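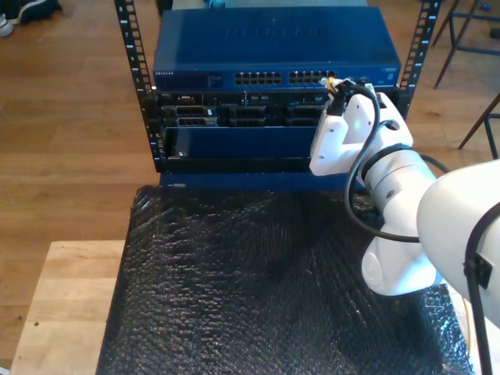

How to move a small workroom in one weekend

Did this in September, from two rooms over a shop to a unit at the Storkgate end of town. Writing it up quick before I forget it all. Not for house moves, loads of pages for that already. It's for a room full of benches, kit, drawers of bits and too many leads.

What you need

Van, or someone with one
A dolly (more on that further down)
Masking tape, the wide stuff
Two marker pens, one will vanish
Freezer bags, small and medium
Old blankets
Tape measure
Tea things, packed LAST

Step 1. Measure the new place first

Doors, not rooms. Everyone measures the room. Our back door at Storkgate is 2000 mm high and the tall cupboard is also 2000 mm, so guess how that went. Went in on its side in the end with the feet off. Measure the turn at the top of the stairs as well, and the lift if there's a lift.

Then the van. Petrauskas do a short one with a load floor of 2540 mm, and that took our longest bench flat with a bit to spare. Ring and ask for the inside length. The one on the website was the outside of the whole van, no use to anyone.

Write all the numbers on one bit of paper and keep it in your pocket all weekend. Don't put it in your phone, your hands will be full or filthy.

Step 2. Throw out before you pack

Do it a week ahead. The night before is hopeless, you'll keep everything because deciding takes longer than chucking it in a box.

Three piles. Going, tip, don't know. The don't know pile gets one evening. Anything still in it on the Friday goes to the tip, or to whoever will take it.

Check what the tip will take. Paint and batteries are awkward at ours, you have to book.

Step 3. Floors and bench tops

Cover the floor at the new end before the first box comes in. Cardboard is fine for a dry day. Rubber mat is better. Old lino upside down works a treat if you can get it.

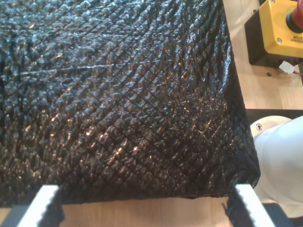

Roll coverings up, never fold them. A fold stays there for months and then it's a trip hazard or your mug sits wonky on it. Plain smooth stuff is easiest to wipe down, but have a good look at anything patterned before you roll it. With a glossy black one with those little raised diamond bumps, the grooves between are exactly where grit will sit, and if you roll it with grit in you've made a big piece of sandpaper. Stiff brush along the grooves, both directions, then roll. Tie with string not tape. Tape leaves gunk on everything.

If a sheet won't lie flat at the other end leave it out overnight with something heavy on the corners. Warm room helps. Don't go at it with a hairdryer, tried that, got a ripple.

Step 4. Photos and labels

Before anything gets unplugged, photograph the back of it. Then the front. Then stand back and get the whole bench. You will think you'll remember. You won't.

Labels: room letter first, then a number. A14, B3, like that. Keep a list. Write on two sides of the box AND the top, boxes get stacked and the top's no good to you then. Don't write "misc". We had nine boxes saying misc and I hated every one.

We got through almost 100 boxes. More than I'd have guessed from looking at the rooms.

Step 5. Leads and cables

Slowest job of the lot so start early.

Label both ends. Masking tape flag, same number each end, same number on the socket it came out of. Coil loosely, about the size of a dinner plate, one velcro tie each. Not round your elbow, it puts a twist in and they never hang right again.

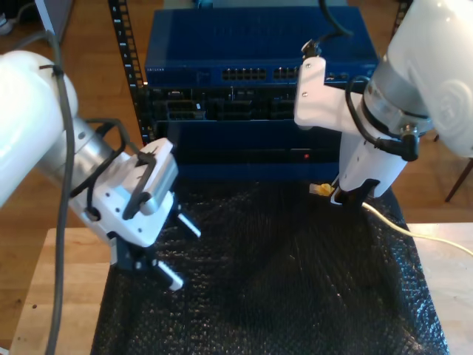
Fixed leads are a different matter, the ones that stay attached to a thing when it goes. People leave them dangling and then somebody stands on the plug. Anything that hangs in a long curve, the way the dark grey one does down the left there, wants gathering up before two people try to walk with whatever it belongs to. Start at the fixed end and work down, soft ties, no sharp bends where it goes in. Short thin ones wrapped close in round a joint, leave well alone and just photograph. Last bit of lead plus the plug goes in a freezer bag, bag taped to the blanket.

Anything that swings, folds or tilts: get it into its resting position first and check the handbook for how it's meant to travel. If there's no handbook ask the supplier. Don't guess from what looks comfy.

Kit with its own locks or transport screws, find those screws NOW. They're in the drawer with the allen keys. They always are.

Step 6. Taking things off their fixings

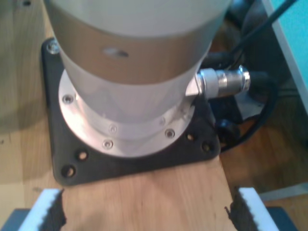
Screws get lost more than anything else on a move, and they're the one thing the shop at the other end won't have in the right length. So, one bag per item, bag labelled before the first screw comes out. If it's a ring of them, like the small countersunk ones round the silver collar there, press each one into a bit of cardboard in the same pattern as you go, then the lot goes in the bag together. Countersunk heads chew up easily so use the driver that really fits, lean on it, turn slow. And check which screws hold the thing down and which just hold the thing together before you start. Undoing the second kind by mistake is a bad afternoon.

Bags go in ONE tin. The tin goes in the front of the van with you. Not taped to the item, we lost two bags that way.

Wall shelves: fill the holes the same day. The filler needs time and you'll want the deposit back.

Step 7. Dollies

We had two. The Troleo is a flat board with four wheels, low, good for cupboards. The Drollolley is the upright kind and does stairs, sort of. One step at a time, heavy person underneath, no talking.

Strap everything. Even for ten yards. Kerbs are what does it.

Pump up the tyres if they're the air kind. Ours were flat and it took us an hour of pushing to notice.

Step 8. Loading

Heavy stuff first, up against the bulkhead, low down. Benches on edge along the sides with blankets between. Boxes next, soft things in the gaps. Anything you need on arrival goes in last so its out first: floor covering, tools, kettle, loo roll.

Take a picture of the full van. Handy for the second load, you can see what worked.

Drive like there's a cake in the back.

Step 9. At the other end

Floor coverings down. Benches in. Then stop and look where the sockets are before you put anything on a bench, because nobody wants to lift it all twice. We did lift it all twice.

Unpack one bench completely, get it going, then the next. Tempting to open everything at once. Don't, you end up with no floor.

Leave the chairs till last or people will sit in them.

Costs

Van for the weekend plus fuel, straps, tape, bags. The firm quote we had for doing the lot was 2000 and we came in well under half of that, but it was two very long days and my back knew about it untill the Wednesday.

Things I forgot

Keys for the old place, had to drive back
Post redirection
Bulbs at the new unit, none in the loo
Telling the milk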